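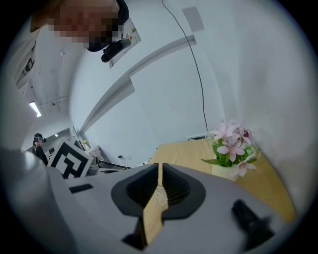
From: Zohreh Shahbazi
To: grarnlow-rooms list
Date: Jun 27, 2023
Subject: Re: the white room, lights and tabletops

Dear Gholamreza, dear everyone,

Thank you for the long message, and please never apologize for a long message to me of all people (my sister prints mine out and reads them with tea). I've left your whole text in below for those who only get the digest, and I'll go through it in whatever order it comes into my head.

The light first. I agree with you completely that the fluorescent fixture makes the place feel like a dentist's hallway after four in the afternoon. I had a pale green cardigan in there last week and would have sworn it was gray until I got it out to the parking lot. But I would hate to see it taken out altogether! When I'm threading a needle or trying to find a dropped pin, I want all the light I can get, and with the white walls it bounces around very nicely. Could we keep the fixture and put warmer tubes in it? The Sundach people have some at 3,000 kelvin, and I brought one home in the spring for my laundry room, where it is lovely, a little like morning. It did take me two trips to get the right length, so somebody with a better head for these things should go up the ladder and read what is printed on the old tube before anyone buys anything. The little recessed light out toward the corridor is fine as it is, to my eye, and I'd leave it alone.

The conduit on the ceiling I've stopped seeing. I know it bothers some of you. When I first joined I thought somebody would be coming back to cover it up, and then I got fond of it, the way you do with a pipe in an old apartment. If it gets painted, let it be white like the rest, and please may it be done when we aren't having the quilts in, because paint smell goes into batting and stays until December. I'm only half exaggerating.

Now the wood. Oh, I do like those tabletops. Pale wood shows every thread and every pencil mark, which I know is your complaint, but it also means I can find my white-headed pins, and it's a friendly thing to put your elbows on in a room with so much white in it. I would be sad to see them stained dark. What I'd suggest is a coat of the clear finish Ghorbani sells by the half pint, rubbed on thin and left overnight with the door open. I did my own kitchen table that way eight years ago and it has had hot soup, two grandchildren and a great deal of craft glue on it since. Try a patch underneath first. And no more ironing directly on the wood, even with a towel down. I have been guilty of this myself and I know exactly which mark is mine.

As for that long ledge on the wall, you asked if we could hang things off it. I'd love to see the finished pieces up, I truly would, since that wall is so plain, but I don't know what the ledge is made of or what it is fixed to, and I wouldn't put a screw in it until somebody does. You measured the stretch you had in mind as 93 inches, and that would take the blue wedding quilt with a bit to spare, if it were hung sideways. Maybe a rail from a stand on the floor? I have one in my garage with a wobbly foot.

The sign on the door I have no strong feelings about. You'd like bigger lettering and I'm sure you're right, people do walk straight past us. I would only ask that whatever we add goes near the old one and doesn't cover it, so the building office doesn't write to us again.

About the money: the 317 dollars is still there, I looked. I'd spend it on the tubes and the finish first, and see what is left for the Billetti cushions, which I tried in the store and found a bit hard, though I may be built differently from the rest of you.

I can come early on the next mending afternoon and help shift tables. Bring rags, old ones, cotton.

With love to all, and Gholamreza, do tell your mother the plum jam is finished and the jar is washed,

Zohreh

On Gholamreza Mohammadi wrote:

> Hello all,
>
> I was in the white room by myself for a good hour waiting for the
> delivery, and it got me thinking about what we might do with it over
> the summer. We've been using it long enough now that we could make it
> a bit more our own, within what Grarnlow lets us do.
>
> 1. The fluorescent light. It is bright, I'll give it that, but it is
> a cold light and I get a headache by the end. Could it come out and
> be replaced with a pair of lamps?
>
> 2. The pipes for the wiring up on the ceiling. Can they be painted or
> boxed in? They look unfinished to me.
>
> 3. The tabletops mark too easily. I spent half my hour rubbing at
> pencil. A darker stain would hide a lot.
>
> 4. The plain wall. I ran a tape along it under the long ledge and got
> 93 inches before I had to move a chair. Could we hang work from the
> ledge?
>
> 5. A bigger sign on the door. Two people told me they went up and
> down the corridor and gave up.
>
> We have 317 dollars in the tin, unless somebody has bought thread.
> I'd also like to put in a word for seat cushions, as those of us who
> hem sit for a long time. Billetti has some that tie on.
>
> Tell me what you think, and if you hate any of it, say so.
>
> Gholamreza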